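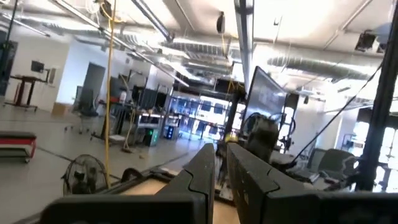
**Clodach Arumden**, workshop editor, Kekgate

# Looking after a bare concrete floor

Bare concrete is porous. An unsealed slab takes in oil, water and coffee within minutes, and the dust it sheds is the surface itself wearing away. A sealed slab needs little more than sweeping and a damp mop. Most of the work is in finding out which one you have.

## Test for a sealer

Put a teaspoon of water on the floor and leave it for 15 minutes. If the water stays in a bead, a sealer is present. If the spot darkens, the slab is bare or the old coating has worn through. Repeat near the door and under a bench, where wear differs.

## Test for damp

Tape a square of clear plastic to the floor on all four sides. Leave it overnight, longer in June or any other humid month. Droplets under the plastic, or a darker patch, mean moisture is coming up through the slab. Do not coat a floor that fails. Film-forming sealers will blister and peel.

## Routine cleaning

- Sweep with a soft push broom. Stiff bristles raise more dust than they collect.
- Mop with warm water and a pH-neutral cleaner.
- Keep vinegar and other acids off the floor. They etch the cement paste and leave dull spots.
- Rinse after any detergent. Residue holds dirt and turns slick when wet.

## Oil stains

1. Blot fresh oil with rags. Do not wipe.
2. Cover with plain clay cat litter, grind it in with a boot, and leave overnight.
3. Sweep up, then scrub what remains with degreaser and a nylon brush.
4. For an old stain, mix baking soda and water to a paste, spread it on, tape plastic over it, and let it dry under the plastic. Up to 3 rounds may be needed.

Oily rags go in a lidded metal can, or flat outdoors until dry. Never leave them in a pile.

## Boxes and furniture

Cardboard draws moisture from a slab and the bottom flaps soften first. Raise stored boxes on slats or a wire shelf. Rubber feet and some casters leave brown marks that do not scrub out, so use polyurethane wheels or put a hard plastic mat underneath. Lift metal legs off damp concrete with nylon glides to prevent rust rings.

## Sealing

A penetrating sealer leaves the color and grip of the floor unchanged. An acrylic one adds shine and needs recoating sooner. Apply either in thin coats, at a slab temperature under 90°F, and follow the can for drying time before moving anything heavy back.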